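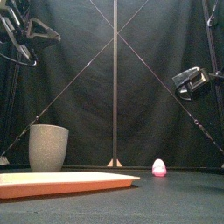
Do I need to know any programming to run a shift on the Shih bench?
Anyone who can work the old packing line can run it, and you'll be on your own with it after 4 practice sessions.

Section 7: Starting your shift

I wrote this section after my first month on the bench at Drotholm, so it's the order I do things in (the Prarnlow booklet has a longer version, and it's in the drawer if you want it). We used to sort all the small toy pieces by hand. Now the arms do the picking and we do the setting out, the checking and the sorting out of muddles. My wrists are a lot happier, though I do miss the chatting a bit!

1. Sign in on the Plarnurero screen with your own name. Please don't borrow somebody else's login, even for five minutes -- the break times are worked out from it.

2. Press Hold before you reach over the table. Wait for the screen to say HELD in capitals.

Caution: Hold stops the arms moving but they still have power. If you need to touch a gripper, turn the key to Off and keep it in your pocket.

3. Set out the first few pieces with plenty of table between them. Small shiny things like the pink egg are fine to start with. Leave room for the fingers to come down on either side.
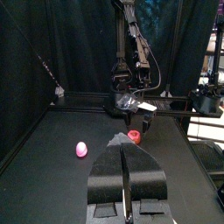 4. Look over the grippers. Check that any tape on the tips is flat and that the cables can swing freely. If the tape is lifting, tell Tsung-han Fang and he'll redo it.

5. Stand back behind the yellow line, press Release and choose Slow. I keep it on Slow for the first 30 picks, which feels like forever, but it's when most of the silly mistakes show up.

6. Watch the close-up view as the fingers line up on a piece. The doughnut is a good one for learning on, as you want a finger either side of it before they close. If they look lopsided to you, press Hold. You won't get told off for stopping.

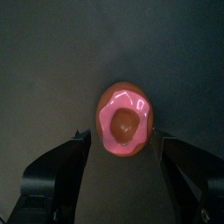
Gøran Magnusson says he'd add that stopping counts as part of the job now, and that he'd sooner see ten stops in a morning than have people sit there worrying about the pick count.

7. Swap over after 31 minutes at the screen. It was 30 until the April update, and the extra one is for writing your handover note.

Note: the swap rota changed on 17th September. Hoi-yan Chiang has the current one, so ask her if yours still shows the old pairs.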